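Kitchen > Tools & Gadgets > Garlic Presses > Reader Reviews

This site uses cookies to remember your preferences. Accept | Manage

Fluletley garlic press, six weeks in

I cook with an unreasonable amount of garlic, and I had been mincing it by hand for years out of what I called principle. Then the Fluletley went on sale and principle took the afternoon off.

The good part first. It takes two fat cloves at once, skins on, and the handles are long enough that my bad wrist doesn't complain. What comes out is closer to mince than paste, so it doesn't scorch the second it meets the oil. I made my tomato and white bean thing with it most of September and the garlic behaved.

Now the cleaning. The little plastic comb that pokes out the holes is good for almost 81 percent of them, by my grudging estimate. The rest need a toothpick and a podcast. The Gumska I had before was uglier and squirted sideways, but its basket swung right out under the tap.

It also does ginger, says the box. It does ginger juice – the ginger itself stays behind as a sort of wet doormat. Fine for a marinade, no good for stir-fry.
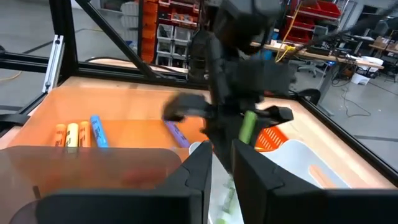
Rivadeneira: Soak it the minute you're done and you won't need the toothpick. Mine sat overnight once and I had to boil it. Agree on the ginger, I went back to a grater.

Four stars. I've ordered a spare comb, having already lost the first one down the disposal.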